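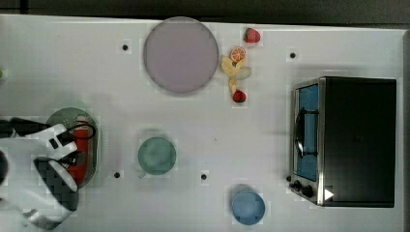
Benchtop manipulation cell (also kitchen cell, tabletop cell). A robot arm fixed to or beside a work table, plus the table, the props and whatever else has to be paid for. Used in labs, training rooms, small development shops. This article covers planning and purchase. For control software see separate entry.

Scope of a budget

Most first budgets list the arm and stop. A full one has the arm, gripper, controller, table, mounting hardware, cables, cameras if wanted, props, spare parts, freight, floor work and staff hours for setup. Props are the smallest line and the one most often forgotten. Toy food, a plate, a bowl, a cup, a colander. The Besen project put its whole prop order at $30 and reordered twice.

Table

Usually bought after the arm, which is backwards. Reach decides table depth. White matte tops are common, they show dark objects well but pale dishes less so. Pre-drilled holes are useful for later fixtures. Bennani sells a drilled top in 2 depths; the deeper one needs a freight delivery and someone at the door to sign for it.

Allow floor space past the table edge for the arm base and for a person to walk behind it. Planners working from a catalog drawing tend to leave this out.

Arm and gripper

Priced separately by most suppliers. Points to settle before asking for a quote:

Reach, measured from the mount and not from the table edge
Payload with gripper attached - the catalog number is often without
Mounting, side or end of table
Cable routing, inside the arm or outside

Outside cables cost less and are easy to swap. They also need slack, and the slack takes up room over the work area. A long cable can lie across the table in one pose and hang clear in the next. Budget for clips and at least one spare cable.
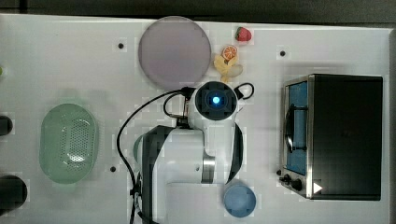
Photo: Tilta workshop archive. Used with permission.

Large props

A toaster oven or similar box takes up one whole side of a small table. Decide early wether it stays put. If it does, the usable area is what remains, and the reach figure should be checked against the oven door as well as the far corner. Door swing counts. A full-size appliance also changes the insurance form at some sites, even unplugged.

Sample costs

The Zullow cell, a single-arm table bought in one order, had an accessories total of $3,962. That covered table, mount, cabling, props and freight. Arm and gripper were on a separate capital line. Lead time was 10 weeks, most of it waiting on the mount. Order opened in February.

Tilta split its purchase over two budget years, table and props first. Cheaper on paper. The mount pattern then didnt match the arm and the top had to be redrilled.

Layout and storage

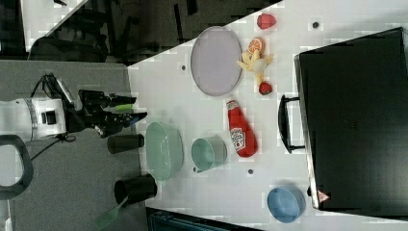
Storage is a line item too. Props that are not in use end up at the edge of the table or on the floor unless there is a shelf or bin for them, and a bin within arm's length of the operator is better than a cabinet across the room. Label the bin. Keep a printed prop list with it, with supplier and color, so a lost item can be replaced with the same one. Color changes between batches are a known nuisance with toy food.

Spares

Finger pads, fuses, one cable of each type, table screws. Duplicate any prop that gets gripped a lot. Bennani bundles pads with the mount, other suppliers do not.

See also

Gripper selection
Lab floor planning
Capital and consumable budgets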